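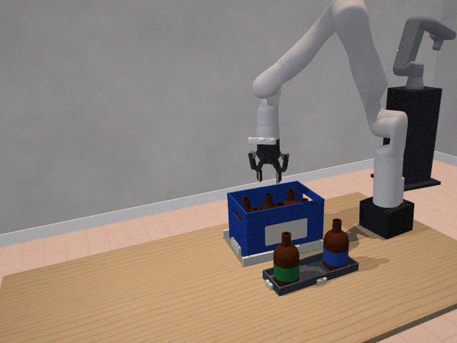 Corina says you can't taste the difference between beer out of a returned bottle and beer out of a new one, and that I should stop pretending I can. Fine. I never said taste. I said I like it. There's a difference and I'll get to it if I have time before the bus.

So, bottle deposits. Been meaning to write this since February and keep not doing it.

Background for anyone who doesn't read this regularly (hi Mom). I grew up in a house where empties went back. Always. They lived on the back steps in whatever bag was handy and on Saturday one of us kids walked them down to the store and got to keep the change. My brother and I fought over it. Real fights. I have a scar on my elbow from a fight over bottle change and I would do it again.

Then I moved here and for years nothing. You finish it, you throw it in the recycling bin, a truck comes at 5 in the morning and makes the worst noise in the world. All that glass smashed up. I know it gets melted. I know it's "recycled." But a bottle is already a bottle! You don't need to melt it to make it a bottle again. Wash the thing.

Anyway. The shop on the corner, Lindqvist, started taking returns for Baltivar, the little brewery out past the rail yard. You pay 40 cents extra per bottle, you bring it back, you get 40 cents. That's the whole system. I was so happy I went in twice the first week with nothing to return, just to look at the sign.

Things I have learned so far:

Rinse them right away. Not tomorrow. Tomorrow there's a ring in the bottom and by the weekend there's something living in there. Hot water, no soap, upside down on the rack.

Leave the label on. I spent a whole evening soaking labels off because I thought I was being helpful and Aurelia at the counter looked at me like I'd ironed my trash. They have a machine for it. They also need the label to know it's one of theirs, so I'd made it worse. She took them anyway. She's nice.

Caps do not go back in the bottle. I don't know who is doing this but there's a handwritten note about it now so somebody is.

Chips on the lip, they won't take it. Fair.

Don't go Thursday after work. Everybody goes Thursday after work. Delivery comes at 4, the back room is full, there's a line to the door and one person doing the counting. Go in the morning if you can. I went at 8 last week and was in and out before my coffee got cold.

The thing I didnt expect is what it does to how I buy. I drink less, for one. Sounds like a made up benefit but when the empties are sitting there by the door you sort of see the week you had. With the bin it's gone, out of sight, who knows. Now I look down and go hm. Also I stopped buying the fancy stuff in the weird square bottles because no one takes those back and it bugs me. I used to get Vastano soda by the case, the lemon one. Haven't bought it in months. Would buy it tomorrow if they did returns. Vastano if you are reading this (they are not reading this).

I did try to work out if it's really better, environment wise, with the driving and the hot water and everything. Gave up. Found a bunch of pages that all said it depends how far the bottles travel and how many times they get refilled. Which makes sense to me? The brewery is a bike ride away. If they were trucking them across three states I'd feel different about it. I am not a scientist, I'm a guy with a wet sleeve.
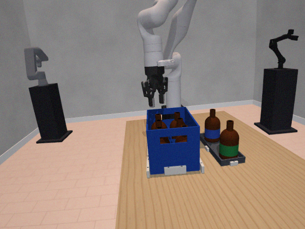
Darius wrote in after my last post that he'd do it too, only he lives on the fourth floor with no elevator and carrying empties down is one thing, carrying full ones back up is another, and has anybody thought about people with bad knees. Good point and no, I don't think they have. His building used to have a spot in the lobby where you could leave glass and it got taken away when they redid the mailboxes. So he's back to the bin.

I don't have an answer. A pickup would be great. The brewery does drop offs to restaurants so the van is already driving around, seems like it could stop at a few apartment buildings on the way home. I asked Aurelia and she said ask Baltivar, and I emailed Baltivar and got an auto reply. Will update if a human writes back.

Other small complaint, the store credit thing. You can get cash or credit but the credit slip expires, and it's printed on that paper that goes blank in your wallet. Take the cash. I've got two slips here I can't read, could be worth a dollar, could be a parking receipt.

OK what else. Somebody asked about milk. There's a dairy stall at the market doing glass but the deposit is 2 dollars a bottle and I broke the first one in the parking lot, so I'm taking a break from milk.

If your store does returns tell me where, I want to make a list. Just put the street and what brands they take. Wine too, if anyone anywhere is taking back wine bottles I'd like to know becuase I have a closet situation.

Bus is here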